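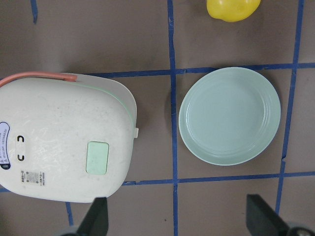
The spring block of the Flimilard youth soccer program is finished, and the switch to three at the back has gone better than we dared put in our application. The under-15s now build from their own box without panic, and the wingbacks have learned when to hold and when to go. Meals before away games have settled down too. Rice is the standard plate, done in a white cooker with a pink carrying handle, and the players eat at noon for a mid-afternoon kickoff. Parents tell us the second-half legs are better. We think so too!

Attendance came to 3617 player sessions, against 3639 in the previous block. Most of the drop was in January, when the Vorgate field was frozen and we moved indoors. The hall is narrow, so we used those evenings for pressing in small groups – four against four, two touches, no goalkeepers – and the coaches liked it so much that it's staying in the plan. 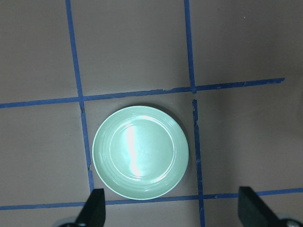 The Dramani tournament was the first real test of the new shape. Our older group conceded 4 goals in the whole event, and two of those came from corners, so set pieces go to the top of the list for the next block. Going forward we still get too few bodies into the area when the left wingback crosses. The midfielders are arriving late, and we're working on it every week.

On spending, the Nukix grant covered field rental and the coaching course in full. We have $247 left in the equipment line and would like your approval to put it toward new training bibs and a second set of small goals. The girls' squad starts its own back-three sessions next month, and they've been asking for them since the winter.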